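Subject: Re: [Brirby Seed Swap] Beans that won't climb
Date: 26/07/2025

> I planted 13 of the Clorum pole beans from the spring swap and
> they just sprawl all over the ground. Did I get bush beans by
> mistake, or am I doing something wrong?

Oh, don't give up on them yet! Mine did exactly the same thing in June, and I was ready to pull the whole row and put in more squash. Clorums are slow to get the idea. I wound each vine around its string by hand, always counterclockwise, and tied it loosely with a bit of old T-shirt. Within a week they were off and running.
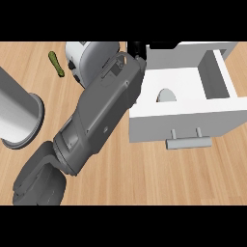

The other thing is what you give them to climb. Smooth bamboo never worked for me – they slide right back down – but rough jute twine is lovely, and the hardware store in Zalport has it in 700-foot rolls (far more than I'll ever use, so please come and take some). Go easy on the fertilizer too, or you'll get all leaves and no beans.

Let us know how they do, and save me a few pods for seed if you can spare them!

Warmly,
your neighbor on Batista Lane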